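4. Clearing the table with the arm powered

I wrote the first version of this section on the back of a packing slip, after I watched Hervé Lacroix reach across the Courtois table to grab a screw while the arm was holding position. He was fine. I was not, and I've been nagging people ever since, so please read this part before you run any of the pick-up routines.

Everything below assumes you've finished Section 3 and the Storkameo controller is showing READY. If it says anything else, go back and sort that out first.

4.1 Before you start

1. Walk all the way around the table. Yes, all the way. The side you can't see from the desk is where people leave their coffee.

2. Check that the stop button is within reach of whoever is running the job. One person runs the job and the same person owns the button. If you need to swap, pause the arm, hand it over out loud, and only then carry on.

3. Set the speed limit to 14 percent for a first run of anything, even a job you've run a hundred times on another table. You can raise it later once you've watched a full pass.

4. Tie back long sleeves, lanyards and headphone cords.

5. Look at the center opening. Small parts that roll in there have to come out by hand, with the power off (see 4.4).

CAUTION: Holding still is not the same as being off. The arm can hold a pose for several minutes and then start moving with no warning beep. Treat it as live until the controller says SAFE.

4.2 Laying out the tools

6. Put down only what the job calls for. I know it's handy to park your driver set on the table, but the arm has no idea it's yours.

7. Lay handled tools flat and leave some open space around each handle. The fingers need room to close, and a handle jammed up against something else gives you a crooked grip.

8. Keep loose cable out of the path between one tool and the next. Loops are the worst, they catch on fingers and brackets and then the whole lot goes for a ride. If a cable is part of the job (something to be picked up or moved), write it on the job card so the next person doesn't "helpfully" take it away mid-run.

9. Nothing goes on the rods. Ever. I don't care how flat it is.

Note: Shiny metal and a glossy table both throw reflections, and those can fool the vision check. If the check fails and everything looks right to you, try dimming the overhead lights before you start moving things.

4.3 Gripping and holding

10. Start with the grip force at 900 on the controller's own scale. For thin plastic handles I go lower and work my way up – a cracked handle leaves sharp bits behind.

11. Let the arm close, then pause and look. Is the handle sitting squarely between the fingers? Is a wire pinched in there too? Take your time.

12. Run a short lift of 2 inches and hold. If the tool droops or twists, lower it, open the fingers and try again. Don't nudge it straight with your hand, please!

13. If you get 3 bad grips in a row, stop and call it. Something is off with the layout or the finger plates, and a fourth try won't tell you anything new. Write down what you saw and let Braulio Barrera know. He keeps the grip log at Custesholm and he really does read it.

4.4 Reaching in

14. Press pause, wait for the arm to settle, then switch to SAFE. Read the word on the screen and don't go by the color of the light.

15. Take the key with you. In your pocket, not on the desk.

16. Reach in, fix what you came to fix, and take your hands and tools back out. Then walk around the table again before you put the key back.

CAUTION: If any warning label is peeling or too worn to read, leave the table in SAFE and replace the label before the next job. I keep spares in the drawer under the controller.

4.5 Sweep-up job, starting layout

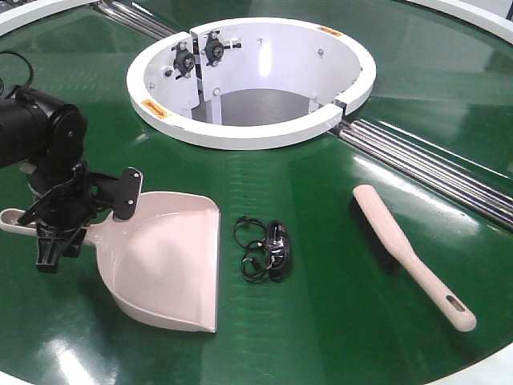

Gadside, August

I'd pause at step 11 with a layout like this one. The gripper has the dustpan by its handle, so check the grip, then look at the black cable lying between the pan and the brush. If the job card mentions it, carry on to the short lift. If it doesn't, go to 4.4, get the cable out and start over from your walk around the table.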